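Review: Wurnadon kitchen simulator, seen at the Brudard open day
2021-06-22

I went to the open day at Brudard with one question: is Wurnadon good enough for a small workshop like ours to test a gripper before we pay for real cabinets? We have used Javach for this since March, so I compare the two where I can.

The visit was free and lasted 2 hours. There were 14 seats with a screen at each one, and every visitor got a turn with the hand controller. The staff gave a short talk first, too fast for me, but the printed sheet was clear and I followed it without help.

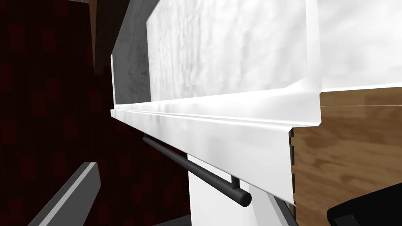 Handles are the part of our work where most things go wrong, so I spent most of my turn on them. In Javach a handle is often only a shape glued to the door, and the fingers pass through it if you push. Wurnadon gives you a proper one: the black bar stands off the panel on two short posts, under a thick white lip, and you have to think about how a finger will get in between. I needed several tries before I had a pull that I liked. The contact felt a little soft to me, as if the bar had rubber on it. The person at the desk told me there is a setting for this, and showed me where, but I did not have time to change it.

The view from the hand is very near to everything. For the first minutes I lost my direction often. I would like a small second window with the whole kitchen, and I wrote this on the comment form.

The surfaces change from one kitchen to the next. You choose a number, load again, and get other walls and other wood. The sheet says 70 kitchens come with the basic package. I loaded 17 of them before my turn ended - some were handsome, some I would not like to cook in. For training a vision model this variety is useful, and it is the thing I miss most in Javach. Still, some of the combinations are strange. Reddish stones on one wall, dark brick next to them, and then a brown surface so plain that it has no grain at all. I would prefer that the plain surfaces also get some texture, so the whole room is at the same level.
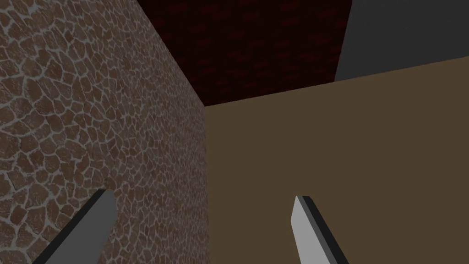
Queiroz, in a comment under my first notes, does not agree with me about the plain surfaces and writes that a model should meet flat colors too, because many real kitchens are painted and have no pattern. It is a fair point, and I have taken half a star less away than I planned.

Loading was slow on my seat, and the manual is only online. Four stars from five. I will ask for the trial license and test the contact setting with our own gripper file.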